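Laundry and Linen Handling forum > Equipment and Gear > Two-arm folding kits

Thread: Moncrieff two-arm folding kit - long writeup after our trial, and a question about the service plan

Posted by pressroom_igor
Hello all. Several of you asked me to report back once we had spent proper time with the Moncrieff kit, and I have been promising it since January, so please get yourself a coffee, because I have never written a short post in my life.

For those who don't know me, I'm Igor Brabec and I look after the linen side of a small business in Stakumthorpe that does furnished rentals. We wash and fold for our own units and for a handful of other owners in town. The volume is nothing special by the standards of some people here. What kills us is the mix. A hotel has a thousand of the same towel. We have whatever the owners bought, plus robes, throws, and the odd thing a guest left behind that we wash before mailing it back.

So the pitch from Moncrieff appealed to me. You get the upper body with two arms, the head camera, the base it stands on, and a license for their cloth software, which they call Zorko. You can buy it outright or take it as a service at 830 a month, with remote help included. We took the service. The deposit was 4000, refundable, and I'll come back to the word refundable further down.

Setup was easier than I feared. Two people came, unpacked it, leveled it, and had it moving before lunch. They had told me beforehand that it likes to work over a soft, pale surface with a plain wall behind, and I will admit I had pictured having to build some kind of special bench. We did nothing of the sort. It works over seating we already had.
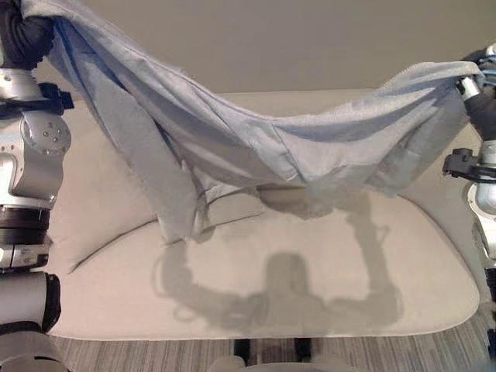 The first thing you learn with this kit is that the folding is the easy part. Finding the corners is where the time goes. It picks up a towel any old way, lets it hang, looks at it, swaps one hand to a better spot, looks again, and keeps on until it believes it is holding two corners that share an edge. When it gets there on the first or second swap you feel like a genius for signing the contract. When it takes six swaps you start reaching for the towel yourself, and the manual asks you very politely not to.

On plain flat goods I am happy. Towels up to bath size, pillowcases, tea towels, all fine. We logged 405 pieces of flat linen in the trial and I had to refold a small pile of them, mostly thin ones where the two layers cling together and it takes hold of both at once. Fitted sheets, forget it. Moncrieff say so in writing, to their credit, so I can't be cross about that.

Speed is what it is. My colleague Anathi is faster than the machine on every single item we own, and she would like that recorded. But she doesn't want to do it at six in the evening, and the machine doesn't mind.

More on garments below once I've typed it up. Ask away in the meantime.

Posted by hemline_87
Igor, thank you, this is the sort of post I come here for. Can I ask how it copes with terry? We had a different make on loan and it would pinch a loop of the pile, think it had the edge, and then the whole towel would slide down and land in a heap. Our manager called it the towel dropping machine.

Posted by pressroom_igor
Better than I expected, hemline. The grip pads that came with ours are the softer option and they hold terry well. It takes a deeper bite of cloth than a person would, so you do get a little puckered spot at the corner now and then. It smooths out in the stack. On something very heavy I would want to see it before promising you anything.

Posted by calender_roll
I'll be the sour one. 830 a month is a lot of money for a thing that is slower than your colleague. Over a year that's most of the way to a decent used small-piece folder, which will do towels all day long at a pace this thing can't dream of. I have seen three of these two-arm kits demonstrated now and they always bring a blue towel and a nice clean room. Show me one at the end of a dryer line in August.

Posted by pressroom_igor
Calender, I was expecting you and I'm glad you came! I don't disagree on towels. If towels were all I had I'd buy the folder tomorrow. My trouble is the other third of the basket, and a small-piece folder won't look at a hoodie. Also we have no room for one, and no air supply, and a landlord with views about noise. I can stand next to the Moncrieff and take a phone call.

So, garments. This is where I changed my mind twice.

Zorko comes with a garment pack that you switch on separately. T-shirts were good from the start. Anything with a front opening was awful in the beginning. It would lift a zip-up by one cuff and the bottom corner and then seem to have no idea what it had. We reported it, they sent an update, and after that it changed its approach: it now hunts for the front edge first and works outward from there.

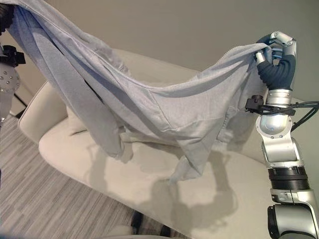

Zippers are useful to it, according to the support person I spoke with, as long as they are open. The teeth give it a long stiff line to follow, which plain jersey never does. So we now unzip everything before it goes in the basket, and I'd suggest anyone on a trial do the same. Hoods are still a coin toss. Sleeves it treats as a sort of afterthought, folding them in at the end, and if one is twisted it will happily fold it in twisted. You get a tidy rectangle with a lump in it. Anathi pulls those out and redoes them, and she keeps a tally on the wall that she says is for my education.

Would I pay for the garment pack again? After the update, yes. Before the update I was drafting a rude email.

Posted by anathi_e
Anathi Engelbrecht here, I made an account just for this. The tally is accurate. I want to add two things Igor left out because he doesn't do the loading.

One, loading matters more than they tell you. If you drop a big wad of laundry in front of it, it grabs two items together and then spends ages trying to make sense of a shape that has a robe and a pillowcase in it. Loosen the pile first. I give everything a shake as it comes out of the dryer and lay it down with a bit of air in it, and that made more difference than any update.

Two, the cables on the wrist mounts. Ours loop out quite wide and a drawstring went around one. No harm done, I pressed stop and unhooked it, but I asked for clips and they came in the mail free of charge. Ask for them at the start.

I do like it. I was ready not to. Folding was giving me a sore shoulder every evening and now I check and stack.

Posted by calender_roll
Well, I can't argue with the shoulder. That's a fair point and I should have thought of it. I still say the money is steep.

Posted by ottilie_wash
Has anyone put this side by side with the Urkard? We are a nursing home laundry, personal clothing mostly, name labels and all, and the Urkard rep has been very attentive. Theirs is a table unit with the arms coming down from overhead. He says a hanging hold like the Moncrieff uses is bad for knits because it stretches them.

Posted by pressroom_igor
Ottilie, I saw the Urkard for an afternoon, so take this for what it's worth. It was neater on shirts laid flat and worse at getting from a heap to laid flat, and someone had to help it along more than I liked. As for stretching, I haven't noticed any, but our stuff is only up in the air for a short while and I haven't measured a thing. For residents' own cardigans I would test with some old ones before you let either machine near the good ones. And ask both reps to run YOUR basket. Bring it with you in a bag. Mine turned quite pale when I tipped it out.

Posted by hemline_87
We asked Urkard to do that and they said the demo unit was "configured for standard articles." Make of that what you like.

Posted by ottilie_wash
Oh dear. I'll be packing a bag then. Thank you both. Igor, you said you'd come back to the deposit?

Posted by pressroom_igor
I did, and I nearly forgot. The 4000 is refundable if the kit goes back in the condition it came, less wear parts. Grip pads are wear parts, fair enough. But our copy of the contract also listed the wrist covers and the base feet as wear parts, and I thought that was cheeky, since neither of them should wear in a laundry unless somebody is dragging the thing across a parking lot. I rang them and they struck both lines without a fuss. So read page 2 before you sign and speak up.

Now my actual question for the group, which I see I never asked. The service plan renews soon and they are offering a lower rate if we commit for longer. Has anybody here gone past the first term with Moncrieff, and did the remote help stay as good? At the moment I get a person within minutes and I would hate to lock in and then find I'm talking to a menu.

Posted by spin_and_tonic
We're in our second term. Remote help is still people, but slower in the mornings than it used to be, I'd guess they have more customers now. After four in the afternoon you get through right away. I would get the response time put in the contract. They did it for us when we pushed, though it took a couple of emails.

Posted by calender_roll
If you do commit, get the garment pack thrown in. You have leverage before you sign and none after. Sincerely, the sour one.

Posted by pressroom_igor
Good, I'll ask for both. Spin, would you mind sending me the wording they used for the response time? You can leave the prices out. And Calender, you're welcome to come by and watch it do the towels any time you are near Stakumthorpe. I'll put the coffee on.

Posted by spin_and_tonic
Sent, check your messages. The bit you want is the second paragraph.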